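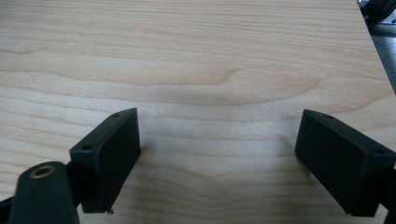 My aunt left me the house in Holroyd and the debt that came with it, which was 2445 dollars to the Driment Feed Company. I drove up in January to see if anything in the place was worth that much. The lawyer had already taken the papers out, and a neighbor had taken the chickens. I sat down in the kitchen in my coat and looked at the table for a while. The wood was pale, and a band of darker grain ran across it in a slow curve, with a small hump near the middle where it swirled. When I was a child she told me that was the river at Skusa, and the hump was the hill where she was born. I believed her until I was at least twelve.

The man from Driment came at four. He had a folder under his arm and he wiped his boots for a long time. He said the account was for oats and wire and a pump, and that she had paid it down every month until the fall.

"How much every month?" I asked.

"Whatever she had. One time it was five dollars."

I made coffee. There was no milk. He drank it anyway and asked if I was going to keep the house, and I said I didn't know. He said the roof was good for another seven years if I kept the leaves off it.

I had 623 dollars in the bank and a car that needed a clutch. I told him so. He wrote the first number down and left out the car.

"I could sell you the table," I said.

He put his hand flat on it and moved it a little, the way people do with a horse.

"She offered me that once," he said. "Then she called the next morning and took it back."

"Did she say why?"

"She said it was a map."

The furnace came on under us. He closed the folder and said he could carry the account until spring, and after that it would be up to the office in Prekari, and they were not bad people but they were not from here. I walked him to his truck. It was already dark and the road had started to freeze.

When I came back in I washed both cups and turned them over on the rack. Then I took off my coat, found a pencil in the drawer, and started a list of what the house needed. I put the leaves first.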